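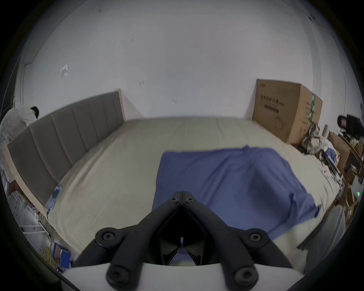 Fitted sheets keep popping off the corners – deeper pockets or straps?

plitov_road
Posted in Bedding and Laundry
We bought a new mattress in March and none of our old fitted sheets stay on. It measures 12 inches deep on the label, and with the topper it is closer to 15. The sheets say "fits up to 14." The two corners at the head hold. The two at the foot come up most nights, and by morning there's a roll of fabric under my knees.

I can buy new sheets with deeper pockets, or I can buy those elastic straps that clip underneath. I don't want to do both. What has worked for people over a year or more? I've read plenty of reviews written after one week.

Cotton percale, queen size, washed warm and tumble dried on medium.

rinokabe
Deeper pockets. If the label says 14 and your mattress plus topper is 15, you're already over before the first wash. Cotton shrinks some in the dryer. Buy 16 or 18 and wash them before you judge.

dryer_lint
I'd go the other way. Straps cost less than one good sheet. I've used the same set of four on three different mattresses. You lift each corner, clip it, and you're done until laundry day.

rinokabe
Until laundry day is the problem. With a heavy mattress you're lifting every corner once a week, twice if you count taking them off. I did that for one winter and went back to deep pockets.

dryer_lint
I leave mine clipped to one side and only undo the other. Takes me a minute.

fledico_fan
Does the elastic go all the way around on yours, or only at the corners? It makes more difference than the depth. My old sheets had elastic in the corners only and came off at 12 inches. The Fledico set I bought to replace them has it around the whole edge and stays put, and the pocket depth on the label is the same.

plitov_road
Corners only. I just checked. One corner has gone slack too, you can pull it and it doesn't come back.

fledico_fan
Then that sheet is finished no matter what you do about the others.

Tomomi Fukuda
It isn't finished. You can replace the elastic. Open a couple of inches of the hem at each corner, cut out the old piece, feed in new 3/8 inch elastic with a safety pin, and stitch both ends down. If you want it all the way around, open the hem in four places and run one long piece through. I've done this on sheets my mother bought in 1958. Those were flat sheets to begin with, and I put the corners in myself. The cotton is better than anything I can get now.

dryer_lint
That's a lot of sewing to save one sheet.

Tomomi Fukuda
It's an evening. Less if you have a machine.

ironing_board_218
Nobody has asked about the topper. Is it strapped to the mattress or just lying on it? A loose topper creeps toward the foot of the bed and takes the sheet with it. You said the foot corners are the ones that come up, so I would look there first.

plitov_road
Just lying on it. It does move, I push it back when I change the bed.

ironing_board_218
Put a mattress pad with a full skirt over the topper, or a piece of the rubbery rug mesh between the topper and the mattress. Then see whether your 14 inch sheets still come off.

rinokabe
The mesh is a good idea. I still think they're too small. A sheet stretched tight over the corner is always going to work loose.

prirkow
Disagree with the warm wash and medium dry, by the way. Percale does better on low heat and it's the elastic that suffers most. I take ours out slightly damp and put them straight on the bed at 11 in the morning with the window open. They're dry by early afternoon and go on easier because they still have some give.

fledico_fan
I wouldn't put a damp sheet on a foam topper. Foam holds moisture. Hang it over a door for an hour.

prirkow
Ours is a spring mattress with no topper, so fair enough.

dagdelen_k
Does anyone know if the king size in the Dağdelen cotton is cut deeper than the queen? The packaging gives one depth for both.

fledico_fan
Better to start a new thread for that, it'll get lost in here.

plitov_road
Update. I put rug mesh under the topper and bought one 18 inch sheet with elastic all around. The new sheet has stayed on for two weeks with no straps. The 14 inch one still came up at the foot with the mesh in place, but only one corner, and it was the slack one. I'm going to try Tomomi's elastic repair on that before I throw it out. Is 3/8 inch right if the hem is narrow?

Tomomi Fukuda
Measure the inside of the hem. If it's under 1/2 inch, use 1/4 inch elastic and pull it a little tighter.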